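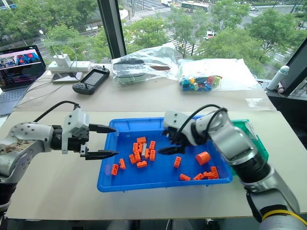
About Nutsugah

Nutsugah prepares training examples for robots that work with two arms. We are based in Drorbridge and serve laboratories and manufacturers whose systems learn by imitation, from recorded runs in which a person guides the arms through a task from start to finish.

The company was founded by Stellan Hägglund and Consuelo Paucar, who had worked together on factory automation and had found the same difficulty in each project. The learning software was ready long before there was anything suitable for it to learn from. Recordings were made in a hurry, labels were added months later, and failed attempts were thrown away. Nutsugah was set up to do this part of the work with proper care.

What we do

Our operators guide pairs of arms through everyday handling tasks: sorting, packing, stacking, passing an object from one gripper to the other, and picking single pieces out of a crowded tray. Building bricks are among our standard materials. They have firm edges, they come to rest in many positions, and they can be bought anywhere, so a client can repeat our work on its own bench.

Each recorded run is called an episode. An episode contains the camera views, the joint positions of both arms, the opening of each gripper, and a short written statement of the task. A second operator reviews every episode before it is accepted. Failed grasps are kept and marked as such, and clients may choose whether to train on them.

Our collections

The Rovik collection covers the handling of small parts by two arms working over one tray. It holds 1613 episodes, of which 1245 are complete successes. The remainder include dropped pieces, second attempts and runs stopped by the operator. The collection is supplied with a written guide to the labels and a list of known faults.

The Vutness collection is smaller, with 163 episodes, and is devoted to handing objects between grippers. Recording for it began in October and continues.

Our people

Stellan Hägglund directs recording and is responsible for the training of operators. New operators practice under supervision before any of their episodes are reviewed for release. Consuelo Paucar directs labeling and review, and handles corrections reported by clients.

Working with us

Clients may license an existing collection or commission a new one. For commissioned work we ask for a description of the task, the objects to be handled, and the model of arm on which the system will run. A trial set is delivered first for comment. Visits to the Drorbridge workspace can be arranged by appointment through the contact page.

Page last reviewed 23 Dec 2023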